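Gritville Robotics Forum — Methods and Results
Posted 25 December 2022 by Noeline Tawhiri

Re: Wrist-view pretraining, Nitska protocol

n_tawhiri wrote:
Members are invited to comment on our October result. The policy was trained on 149 demonstrations, with wrist views as the only visual input. It matched the baseline that also used a fixed overhead view on 2 of the 4 tasks.

osagie_lab replied:
We question the comparison. The overhead baseline was given the same training budget, although its input is larger. A longer run may restore its lead.

n_tawhiri replied:
The budget was fixed in advance — as the protocol requires. A longer run would answer a different question.

i_cartwright replied:
I support the fixed budget but not the wording of the claim. With 10 trials per task, a match is weak evidence. Please report intervals.

sidora_user replied:
Our group requests the raw views. Background clutter and blur should be discussed before any result is extended to other rooms.

n_tawhiri replied:
Intervals will be added. A wrist view of the hand over the taped carpet, beside the metal frame, is attached.

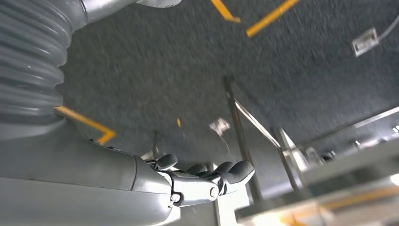
Reader comments

Isla Cartwright: Thank you. The blur in the carpet is considerable. Was it filtered in training?

Noeline Tawhiri: It was not. All views were kept.

osagie_lab: Our objection to the budget stands.

Last updated: Sunday, 6:40 p.m.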